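Workshop notebook - Lesari build
October 4, 2019

Picking up from the last entry. The right hand is back on after the tendon swap and I wanted a full evening on the wrist offset before anyone books the bay again.

Wrist offset first. The error we had been blaming on the head camera is in the arm. I put the hand on the calibration pin from four directions and the miss was always to the same side of the forearm, whichever way the head was turned. Took the cuff off and found the wrist flange seated on a burr. Filed it, cleaned it, refitted with the original screws. Miss on the pin is now too small to measure with the feeler gauges I have here. The correction term in the config is therefore wrong and has been set back to zero. If you have a local copy, pull before you run anything.

Finger currents. Logged the thumb and first finger through 477 open-close cycles on the Hurard driver board, no load. Thumb is flat throughout. First finger creeps up over the first 89 cycles and then settles, which I take to be the new tendon bedding in. No faults raised. Board temperature was fine with the lid off; I have not repeated it with the lid on, and it needs doing, as the lid is how it will be used.

Supply. The 48 V line sags when both shoulders start together. Staggered the start in software for now. The proper fix is a heavier lead from the distribution block. There is suitable cable on the Tuhiwai shelf but it has somebody's label on it, so ask first.

Grip limits. Old limits were set on foam blocks and are no use for fruit. Changed to a per-item table, with three columns: closing speed, current ceiling, hold current. Grapes get the lowest ceiling and the slowest close. Peppers and cucumber share a row until there is a reason to split them. Leaf vegetables have no row yet. I do not know what a sensible grasp on a heap of leaves looks like and a current limit will not answer it. Suggest we leave greens out of the pick list and treat them as clutter.

Perception. Ran the Urano segmentation over the stored set, 1,584 stills, all from the head position. Notes on what it gets wrong:

Dark grapes beside red grapes come out as one object more often than two. Yellow-green grapes on pale slats lose their outer edge, worst along the crate wall.
Red pepper among leaves is good, even when well buried.
Cherry tomatoes next to a cucumber are usually missed.
Single leaves on the platform get picked up as objects. Added a minimum area, which removes most of them. It may also remove the cherry tomatoes, so check that before keeping it.
Tomatoes on the trellis behind are found with high confidence and then offered as targets. They are well past the platform. Need a depth cut.

The depth cut is the quickest of these and I have written it, but not tested it on the arm. It takes the far edge of the platform as the limit, plus a margin. The platform's screw holes make a handy grid for checking the depth readings. 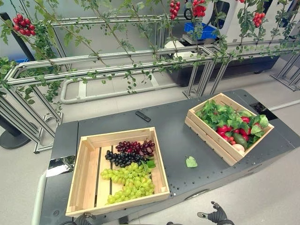 Crate layout on the platform, head view. Grapes in the near crate, greens and peppers in the far one, trellis behind.

Crate walls matter more than I had allowed for. The near one is shallow and the palm clears it from most angles. The far one has taller sides and sits at a slight angle, so an approach planned square to the platform puts the knuckles close to the rim. Planner now takes the crate's own axes. It does this from the top edge only and falls back to platform axes if it cannot find two corners - watch for that when produce is heaped over the rim.

To do:
Repeat the finger log with the lid on.
Test depth cut on the arm, half speed, hand on the stop.
Check minimum area against cherry tomatoes.
Ask about the cable.
Second burr check, left wrist. Same batch of flanges, so I expect to find one.

Config is committed under the Lesari branch. Grip table is in the same folder, with the old foam values kept at the bottom.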